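Balloon Questions, Answered (Mostly)
Last updated March 25, 2021

I'm Valter Nogueira, and I do balloons for parties, shop windows, school dances and the odd very patient bride in and near Trirudcombe. I get a lot of the same emails, so I finally sat down with a big mug of coffee and wrote the answers out. If yours isn't in here, write to me anyway! I like the mail.

Why do my balloons go down overnight?
Nine times out of ten it's the knot. Pull the neck out long, wrap it once around two fingers, tuck the end through and snug it down close to the body of the balloon. If you leave a long floppy bit between the knot and the balloon, air can creep into it and work on the knot all night. The other culprit is helium, which gets out through latex much faster than plain air does. A helium balloon blown up the evening before is going to look tired by the cake.

So should I use air or helium?
Air, unless it has to float. Garlands, table pieces, columns and anything taped to a wall are all fine on air, and you can make them the day before (I do). I only bring the tank out for ceilings and ribbons.

How big should I blow them up?
Smaller than you want to! A balloon that's a bit under its full size is rounder, softer and a lot less likely to pop when a cousin leans on it. When the neck starts to swell and the whole thing goes pear-shaped, you've gone too far, so let some out.

Can I get them all the same size?
Yes, and it makes more difference than any fancy color scheme. Cut a round hole in the side of a cardboard box and pass each balloon through it. Too big, let a little out. Too small, back on the pump. My box is from a space heater and it's held together with tape at this point, but I did 297 balloons for the Alvarado anniversary with it and they matched beautifully.

What's the cloth for?
Bare tabletops have crumbs, grit, old glitter, staples, you name it, and a balloon will find every one. I spread a cloth out and work on top of that. It also stops the balloon from skating off while you're fussing with the neck. Wash it now and then, and shake it outside first or the grit just stays in the weave.

Why does my clear plastic wrap look so crinkly?
Because it's thin and it remembers every fold. Hold it by two opposite ends and stretch it gently out in the air before you lay it down. You won't get every crease out of it and I wouldn't worry. Once it's gathered around a gift or a basket you won't notice them. Please don't iron it. I've done that, and I had to buy a new iron.

How do I keep kids safe around them?
Keep uninflated balloons and broken pieces away from little ones, and the plastic wrap too. Pick up the scraps right after a pop, even if everyone's laughing and the music is on. I keep a lidded bin under the table for this and I'm strict about it.

Which blue do you use?
I get this one all the time. It's the pale one, and I order it from Pisov in bags of fifty. They list it as shade 931. It looks darker in the bag and lightens as it fills, so blow one up before you decide you hate it. Next to white it's lovely, next to cream it goes a bit gray.

Do they keep in the heat?
Not well. Don't leave them in a parked car, don't put them in full sun, and go easy on the size for a garden party, as the air inside expands when it warms up. Cold does the opposite. I delivered a column to Distport in December and it looked sadly shrunken on the doorstep, then perked right up in the hallway.

How far ahead should I book?
Two weeks for a small party, longer for anything with an arch. I take 2 arch jobs a weekend and that's my limit, my back has opinions. If you're late, ask anyway, people do cancel.

Do you have any pictures of the plastic and the pale blue?
I do!

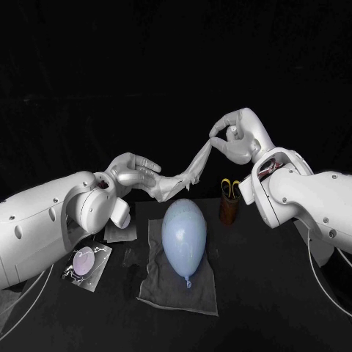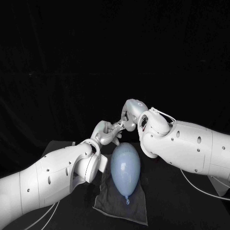
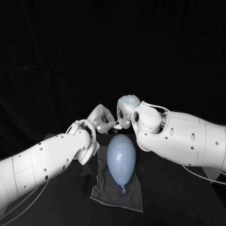

Thin see-through plastic in the first one, pale blue balloon on a gray cloth in the other two.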